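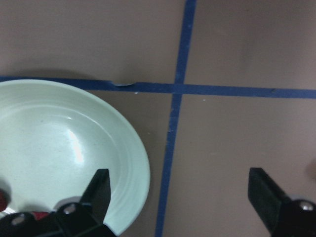 Print this page | E-mail this page

Rorkach Loan Wardrobe: progress report to the Mokgethi Fund
24 February 2024
Prepared by Unathi Pillay, project lead

When you agreed to support the loan wardrobe, the plan was simple enough: buy decent walking jackets and waterproof trousers, keep them in good order, and lend them free to anyone joining a Rorkach beginners' walk. We're now past the halfway point and I'm delighted with how it's going!

Loans

We have made 2,193 loans since the scheme opened. The target for the whole grant period is 3,000, so we are ahead of where we expected to be. Jackets go out most, then overtrousers, then gaiters (which hardly anyone asked for until Kuo-hua Kwok started wearing a pair on every walk and explaining them to people at the first stile). Gloves are still the item least likely to come back as a pair.

Ntombi Steyn has moved the booking sheet online, and borrowers can now pick their size before they arrive. This has cut the line at the trailhead enormously. We used to set off late nearly every time, with half the group still trying on sleeves.

Sizing

This is where we've learned the most. Our first order was mostly medium and large in regular leg, and it was wrong for a lot of our walkers. Short-leg trousers ran out on almost every outing and the taller women were getting soaked ankles. We swapped part of the stock with the supplier in August and added 13 pairs in long leg and a good run of short. We also bought women's jackets with more room at the hip, and the comments have been lovely. One walker wrote that it was the first rain jacket she had ever been able to sit down in with the zipper closed.

The lighter jackets have held up better than I feared. The fabric is thin and a bit noisy, but it packs down small and people really do carry it. The heavier ones are warmer and much tougher around brambles, though several borrowers found them stiff across the shoulders when using poles. I'd buy the light ones again, and only a few of the heavy.

Washing and repairs

Bheki Moodley runs the wash-and-reproof sessions at Pirnura and has trained four others. Every jacket gets a proper wash with tech cleaner, then a reproofing treatment, then low heat in the dryer if the label allows. Regular detergent is banned from the room! We had three jackets wet out badly early on, and all three came back to life after two rounds of this.

Most repairs are small: snagged cuffs, lost zipper pulls, seam tape lifting at the hood. Two pairs of trousers were beyond saving and have been cut up for patches.

Money

Spending to the end of this period is $2,238 on replacement clothing, cleaning products and repair supplies. That is within budget. The van hire came in lower than planned, and with your agreement we'd like to move the difference into children's sizes — we are asked for them constantly and have very few.

Still to do

The Zirkbridge pickup point has been slow to get going. The shelving is up but the opening hours don't suit people who work days, and Salma Mahrous is talking to the building about one evening a week. We also owe you the borrower survey. The replies are in and I will send the write-up with the next report.

If anyone from the Fund would like to come out on a walk, please do. Send me your jacket size and leg length and we'll have a set waiting for you.

Contact us | Copyright Rorkach Loan Wardrobe | Back to top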